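From: Widad Bataineh
To: Utton repair list
Date: 20 July 2022
Subject: Re: [utton-repair] Stripping old towers, what order?

Hi Bartosz and all,

Bartosz Duda wrote:
> I've been given 8 old office towers and want to take them down for
> spares before October. Last time I just piled everything in a biscuit
> tin and bent the pins on something. Does anyone have a proper order
> they stick to? And where do you put the bits while you work?
> Also is it worth keeping the power supplies?

Oh, the biscuit tin! I had one of those for years and I still find odd screws in it. I've got a bit more orderly since then (Halina shamed me into it), so for what it's worth this is how I go about it now.

Lay the tower down flat with the open side facing up. I did my first few standing up and dropped a screwdriver straight onto a board, so don't do that. Mains lead out, hold the power button in for a bit, then off with the side panel and have a good look before touching anything. I also hoover the worst of the fluff out of the vents, but Kacper says I shouldn't use the house hoover and he's probably right.

As for where to put the bits, get yourself a holder with a slot for each sort of part. Mieczysław swears by egg boxes, and fair enough, they're free, but a hard drive doesn't go in an egg box. A flat plate with slots and pockets is miles better, and you can see at a glance what's still missing. Keep it on the table right next to the case so you're not carrying things across the room.

My order, more or less:

1. Drive first, carrier and all. Leave the bracket on until you know which machine it's going into.

2. Any cards next. Undo the bracket screw, hold the card by its edges and pull straight up, no wiggling. Stand it in a slot when it's out.

3. Cooler off, then lift the lever and take the processor out. It goes directly into its own square pocket, never on the bare table. The memory can stay in the board for now.
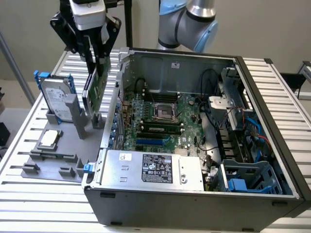

4. Memory. Push the clips back and it pops up by itself. I put sticks from the same machine together with a rubber band and a scrap of paper.

5. Power supply last, it's the heaviest and all its cables are in the way whatever you do. Yes, keep them, but only the ones with a readable label. And please don't open them up!

I've got 2 spare slotted plates if you'd like one, I can bring them to Utton next time.

Widad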